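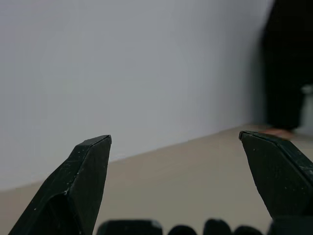
Just paint it white and be done with it, wrote a reader after the last post, the one where I went on and on about the wall behind the table. Fair enough. But I like the wall now. It's a sort of gray that goes a bit purple depending on the light and I've stopped fighting it. Plain. Nothing hung on it, nothing going to be hung on it. So the wall stays and this week it was the table's turn.

Quick one today, I have to be out of the house by five and there's a load in the dryer.

So. The table. Got it in June when we moved over to the Posley side of town, thirty-odd steps up and no elevator, never again. Light beige top, shows everything. Crumbs, coffee rings, that orange stuff that comes off canned ravioli. The old one was dark and I thought I was a clean person. I was not a clean person, I had a dark table.

My rule since Monday: nothing lives on the table. Things can visit. Mail was the worst of it. I went through the whole pile standing up, over the recycling, and got it down to a phone bill and a coupon for the garden place in Prikirton that ran out in spring. Then batteries, don't know if they're dead or not. Then the plates.

The plates!! OK so the plates. I bought the light blue ones from Gape when they did the big clearance, 32 dollars for the set, and I have been weirdly careful with them ever since. They were in the top cabinet behind the "everyday" ones, which are ugly and chipped and which I've had since my first apartment. Why. Who was I saving them for. Chipped ones went in a box by the door, blue ones came down to the low shelf where I can reach without the stool. They've been eaten off every night this week, including toast, which is not a blue plate kind of dinner but there we are.

They do need a proper wash, though. They've got those faint rings in the surface and if you let egg dry in the rings you will be there all evening. I used to go at everything with the green scratchy side. Don't. I took the shine off one of my mom's bowls that way and heard about it for years. Soft things only now, hot water, let it sit first. Ten minutes in the sink does more than I do. 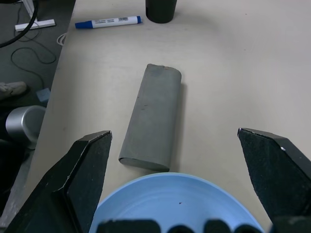
Blue plate and something gray, table mostly behaving.

Where was I. Soft stuff. I had a whole drawer of it. Cloths, sponges, bits of felt for chair legs, a roll of foam I bought to stop the rug sliding and then never cut up. All stuffed in together so every time I opened the drawer something sprang out. Emptied the lot onto the floor. Took 30 minutes, would of been quicker but I kept stopping to smell things, which sounds bad, but that's how you find out which sponge has to go. Most of them had to go.

What I kept:
Cloths, folded in three, standing up so I can see them
Felt bits in a jam jar
Sponges, new ones, dry
The rug foam, which is going under the rug THIS weekend, I mean it

The drawer closes. I've opened and closed it way more than necessary.

Somebody asked what I wipe the table down with. Nothing special. Dish soap, a tiny squirt in a bowl of warm water, cloth wrung out hard, then a dry one right after. I tried the Greltov spray everyone at work goes on about and it left a haze I could see from the hallway. Maybe fine on a dark top. On beige, no. Went back over the whole thing with soap and that sorted it. The bottle's under the sink if anybody wants it, it's nearly full.

Still to do:
The stool (wobbles)
The shelf over the stove, sticky, dreading it
Decide about the ugly plates, they're still by the door and I keep walking around the box
Find a home for the batteries

Also I want a bowl for keys, but a bowl for keys is how it starts. First keys, then reciepts, then a screwdriver. So no bowl. Keys on the hook.

I did think about a tablecloth. Went as far as measuring. Then I thought about washing it and ironing it and put the tape measure back. The bare top's fine, one wipe after dinner, one before bed if I've been snacking, and I have been snacking.

Dryer's buzzing. Stove shelf next time, if I'm brave, with before and afters if the before isn't too embarassing. Tell me what gets old grease off painted wood without taking the paint too, I've had three different answers already and they can't all be right.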